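Projects > Zidport > Gallery

Zidport: wrist view gallery

August 2022, by Remedios Dagdag

Zidport is the part of our stack that decides where a gripper should go next, using only what the wrist camera gives it.
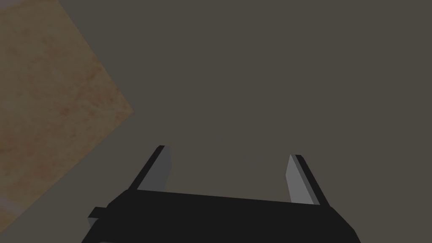 We started the planner in the simulator because resets are free there. An episode on the bench takes a person, a block and a lot of walking back and forth. In simulation the block goes back to a new pose as soon as the episode ends, and the run keeps going overnight. The release described on this page was trained and tested on 3438 simulated episodes, all of them pick tasks with one object on a flat surface.

The picture comes from the wrist view in the approach phase. The jaws are open and the tan block is off to the upper left, well away from the gap between the fingers. The planner has to work out a sideways correction before it is allowed to go down. A lot of our early failures came from skipping that step. The old version descended and corrected at the same time, and a fingertip would land on the top of the block.

Notes on the view

The fingers stay in the image for the whole episode. We tried masking them out and the results got worse. With the fingers visible, the network seems to use them as a fixed reference for where the grasp center is. Man-lok Hsueh ran that comparison twice with different seeds and got the same ordering both times, so we stopped masking.

The block runs out of the image at the top and left. Partial views like this one were the weak spot of the pose estimator in the first release. It was trained on whole objects and would guess a center somewhere inside the visible part. The current estimator predicts the visible edges and corners first, then a center with an uncertainty attached. If the uncertainty is over the limit, the planner asks for a move toward the object and looks again before it commits to anything.

The background is plain on purpose. We keep one set of episodes with a flat surface color so that a change in the score can be traced to the planner or the estimator. Varied surfaces are in a separate set called Mạc, and we report the two separately.

How a step runs

The loop takes one wrist image and the current joint state. The estimator returns edges, a center and the uncertainty. The planner scores 17 candidate motions, drops any that would bring a finger too close to an edge it can see, and sends the best one that remains to the controller. If none remain, it backs straight up and tries again. The jaw command is a separate output and stays open until the center is inside the gap and the height check passes.

A step takes around 94 milliseconds on the desktop we use for testing. Most of that is the estimator. The candidate scoring is cheap and we have not spent time on it.

Known problems

Speckled textures like the one on the tan block can produce false edges, mostly when the camera is close and a dark streak lines up with the finger direction. We filter short edges, which helps, but the filter also throws away real edges on small objects. The limit is set in the config file under edge_min_length. Lower it if you are working with anything smaller than the standard block.

Soft lighting hides the height of the object. With hardly any shadow on the surface, the estimator has to get height from the side faces, and when only the top can be seen it falls back to the value from the last good image. We log this as "height held" in the episode file. There were 217 episodes with that flag in the test run, and they should be looked at before anyone changes the descent speed.

The planner has no memory of an object that leaves the view. If the block drops out completely, it runs the search pattern from the start.

Running it yourself

The config for this scene ships with the Grendex tools package. Load it, set the start pose to "offset left", and turn on the wrist view window. Episode files are written to the output folder with one image per step, so you can page through an approach and compare the planned motion with the one the controller carried out. The viewer Man-lok wrote will put the two side by side, but it needs the version of the log format from this release or later. Older logs have to be converted first with the script in the same folder.

Bench work moves to Kolenbridge in November. The first runs there will use the same block size and the same step limit.

Contact: Zidport team, Grendex | © Grendex | Back to top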